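The Checklist Won't Save You

June 25, 2025

I have now read the Padico cell safety guide twice, all 412 lines of it, and I still couldn't tell you what it wants a person to do at seven in the morning with a coffee in one hand.

If you missed my earlier grumbling: the shop where I work put in an arm last August, and we were told we'd be following "recognized good practice." I asked whose. The answer was Padico's guide, plus a sheet from Breltuveck, who did the installation, plus whatever our own people felt like adding. Three sets of rules for one arm. They don't agree on what to call the stop button.

Some of it I can get behind. Lock out the power before you reach in. Fine. Write down who changed a speed setting and what it was before. Also fine, and I wish we did it. But then you get to the section on inspecting the tool end, and it says the operator shall "visually confirm the general condition of the gripper and adjacent parts." General condition! I've bought used cars on a better description than that.

What is adjacent? Does a bracket count? Does the rubber? If there's a speck of something on a housing, is that a finding, or is it a speck? Two of us did the same check on the same shift, and one sheet came back with 12 notes and the other with a single tick and a signature. Both passed. 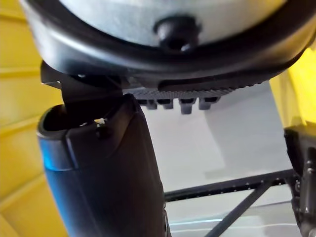 Zaidi

A close look at that end of things gives you a strip of black ridged rubber under a rim, with four small teeth hanging off it, and the third one sits slightly lower than the rest. Is it meant to? I don't know. The guide doesn't say, and neither does the Breltuveck sheet. There's also a tiny white fleck on the dark cylinder to the left, which could be a bit of label or a bit of dirt. Under the current rule I can tick the box and walk off, and I'd be in full compliance.

A rule I'd trust would tell me what right looks like. Give me a drawing with the parts named. Give me a number for how far a tooth may hang before I stop the cell. Give me a line for "not sure," because at the moment the form has a box for OK and a box for Not OK, and everyone I know who isn't sure picks OK.

The other thing that bugs me is the counting. Padico's newsletter was very pleased to report 1,222 completed checklists across its customers. Completed by whom, and how fast? I timed myself on ours. Done the way it's written, reading every line, it took me 25 minutes. Done the way I've seen it done, you can finish before the compressor gets up to pressure. Both go in the same pile and get counted the same.

Somebody will write in and tell me about Ritness, the scheme where you pay for an audit and get a sticker for the cage door. I looked at it. The audit checks that you have a checklist. It doesn't check the checklist. I asked their sales desk about this by email and got a brochure back.

For now I've started a notebook by the cell. Date, what I looked at, what bothered me, who I told. It isn't approved by anyone. The tooth is on page one, with a question mark next to it, and I've sent the same question to Breltuveck. If they answer I'll post it.

Filed under: work, robots, complaints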